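Pen club talk, 1st June. Speaker notes, Seema P. Posted as is becuase people asked, haven't tidied.

Start: hello, thank Hemant for the room and the tea. Phones off. Mine too.

Topic is inks I finished this year, and which bottles I'd buy again. Not pens. Pens only where it matters.

Opening bit: hands up who has finished a whole bottle, ever. Wait. Then say it took me until March to empty my first one, Ledesent blue-black, and that I felt a bit lost afterwards. Pause for laugh, move on if none.

Ledesent. Dull in the bottle, good on cheap paper. Dries fast enough for left-handers (Poonam to back me up). Doesn't shade much. Would buy again, have bought again. Pass round the swab card, ask for it BACK.

Udska green. Prettiest of the lot, worst behaved. Feathers on office paper, fine on anything coated. Clogged my fine nib twice, cleared with plain water and patience. Read out the bit from my notebook, page 191, where I gave up and switched to pencil halfway through a shopping list. Keep it short.

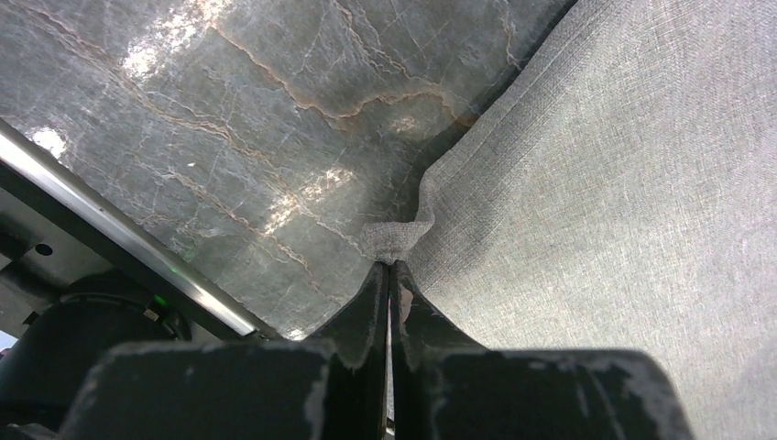 Grey cloth on veined grey marble.

Cleaning. People always ask so do it here, not at the end. Cool water, never hot. Bulb syringe if the converter is stubborn. Nib down in a bit of kitchen roll overnight. No vinegar, please. Santosh will say vinegar. Let him say it, then say no again.

Price section, go quickly. Sample vials first, bottles later. 5 samples before any bottle is my rule, broken it plenty. Mention the Aidoo refill pouches, cheaper per ml but fiddly to pour, use a funnel and do it over the sink.

Word count thing: 2,423 words from one fill of the big Aidoo pen, medium nib, Ledesent ink. Copied out of an old cookery book so no thinking involved. Next fill with the Udska was less but I lost the tally when the phone rang, so dont quote a number for it.

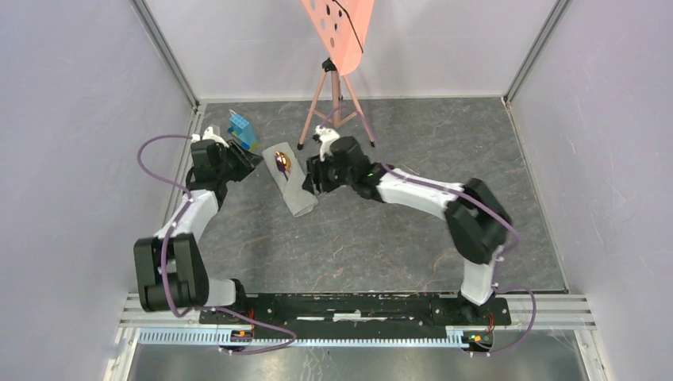 Paper, two minutes at most. Stoveria pads: 100 sheets, ruled a shade too dark for me, but hardly any show-through with the wet inks. The glue at the top gives up near the end of the pad. Bulldog clip. Dong-geon prefers the blank version and has brought one, so let people try both at the side table.

If running late skip paper, go straight to sheen.

Sheen. Quick show and tell, tilt the cards towards the window. It looks lovely and it smudges for weeks. Wouldn't put it on an envelope. Admit I wouldn't buy another full bottle of anything sheeny, then admit there are two in my basket online.

Questions likely: waterproof? (Only one of mine is and I hardly use it.) Mixing inks? (Same maker only, small amounts, leave overnight to see if anything drops out.) Shelf life? (Sniff it. Mould means bin.)

Swap table after. Label your vials!! Last time we had three mystery browns. Poonam has spare stickers and the good marker.

Get the swab card back off whoever has it.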